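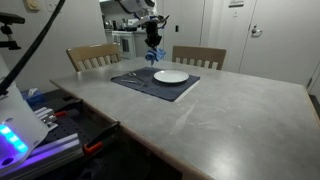
1/5 What I learned at the reentry evening in Grasstead

I came home from prison two years ago, and this month I sat for the first time on the other side, as a peer helper. 13 people came. Most had been out for less than one season.

2/5 The biggest worry was fees. One man owes 1,000 dollars for his supervision and he earns very little at the Kaufmann warehouse. He did not know he can ask the court for a lower payment. Please ask! In our county the form is short, and the clerk in Pendon gives it to you for free.

3/5 Second worry – the bus. The probation office is in Pendon, and the last bus back leaves before many shifts end. If you miss a meeting for this reason, call before, not after. Write down the time of your call.
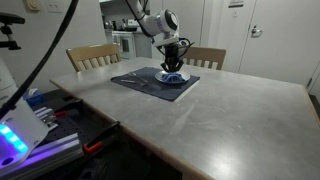

4/5 My own subject is the first weeks at home. Inside, I ate for years with a plastic spoon from a tray. Then my sister invited me for dinner, and I was afraid of the table. A placemat, a white plate, a spoon and a real metal knife lying next to it – such small things, and my hands did not know what to do. If your family member is quiet at dinner, give him time.

5/5 Our group is called Atov and we meet again in October, in the library basement at Grasstead. You can bring your letters from the court and we read them together. Children are welcome, there is a corner with books.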